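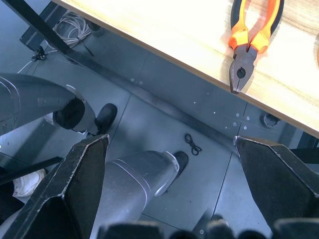
Workshop Tips: Looking After Older Motor Drives and Control Cabinets

Posted 26 May 2020 by Orest Pylypenko

Most of the small shops we deal with run at least one machine on a drive that went out of production years ago. These units last a long time if they are kept clean and cool. The tips below are for routine care by someone who is qualified to open the cabinet. If that is not you, stop at the filters and the notebook.

Before you open the door

Lock out the supply and put your own tag on it. Then wait. The capacitors on the DC bus hold a charge after the power is off, and the time printed on the drive label is the minimum. Check the bus with a meter rated for the voltage, and check the meter on a known live source before and after. A dark display does not mean the bus is discharged.

Filters and fans

Door filters load up faster in a wood shop than in a machine shop. Wash foam filters in warm water with a little dish soap and let them dry overnight. Paper ones get replaced. Keep a spare set in a bag taped inside the cabinet door so the machine doesn't run with an open grille while you wait for an order.

Spin each fan by hand with the power locked out. If it feels gritty or stops short, change it. Note the arrow for airflow direction before you pull the old one - a fan put in backward will still run, and the drive will trip on temperature some warm afternoon.

Do not blow out a cabinet with shop air. It often carries water and oil, and it pushes metal dust up under the boards. Use a vacuum with an antistatic nozzle and a soft brush.

Terminals

Loose power terminals cause a lot of trips that get blamed on the drive. Look for browned insulation or a terminal block that has changed color. Tighten to the torque in the manual with a proper torque screwdriver. Do not keep giving screws an extra quarter turn at every visit, as this crushes the strands and strips the block.

Control wiring should be kept away from motor leads. Where they have to cross, cross them at a right angle. Ground the shield the way the drive manual shows it, and cut back any loose shield strands that could touch a terminal.

Save the parameters

Sreekumar Unnithan looks after the Skindar saw line and keeps a paper copy of every parameter list in the cabinet, in a plastic sleeve. It saved him a day in November when the keypad on drive 3 went blank. Write down the factory value next to any setting you change, along with the date and your initials. Photos of the keypad screens are fine as a backup, but store them somewhere other than one person's phone.

Spare drives on the shelf

A drive that sits unpowered for years may need its capacitors reformed before it sees full voltage. The maker's manual will say how long is too long and how to bring the voltage up. Mark each box with the date it was last powered. Our own Surkitz shelf has some 200 boxes on it, and the ones without dates get tested first.

Keep boards in their antistatic bags until you are ready to fit them, and wear a wrist strap. Check the revision letter as well as the part number. Two boards with the same number can have different jumper positions - copy them from the old board before it goes in the scrap bin.

What to write in the notebook

Date, running hours, any fault codes in the order they came up, and what was done. Include the room temperature if the fault was thermal. If you send a drive out for repair, put a copy of the page in the box with it.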